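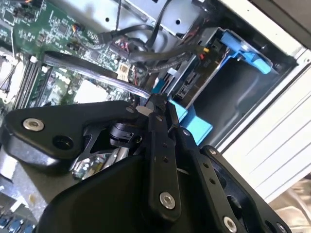

Inside a desktop computer, Saturday open day at Warora.

Back late, feet sore, writing this before I forget it all. Open day at the Warora repair and reuse hall, February 8, 2020. Doors at ten, line already past the bike racks. Free entry, coffee not free.

Went for the radios mostly. Valentin Gisler had the long bench by the window, old tube sets, most of them Kison. He let people turn the dials. One got a station! Folk music, lots of hiss. He says the cabinets are the hard part, veneer lifts if you look at it wrong. Could have stayed there all day.

Then the sewing machine room. Loud, warm, smelled of oil. Seven machines going and a kid hemming a curtain better than I could. Ulises Villca does the belts and pedals, showed me how to tell a dried out belt by bending it. Mine at home is definately gone.

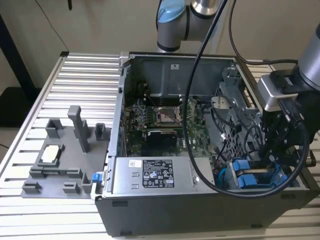
Desktop tower with the side panel off, motherboard and power supply showing.

Lunch was lentil soup, two bucks, ran out by one. I got the last of the bread.

Afternoon talk on fixing lamps was packed, stood at the back, heard maybe half. Good handout though. Ticket raffle after: mine was 707, they called 500. Of course.

Parts sale at the end, bring cash and your own bag. Came home with a pedal, some knobs and a toaster cord I dont need. Parking behind the hall fills up early, take the bus if you go. Next one is in the fall, they said, date not set yet.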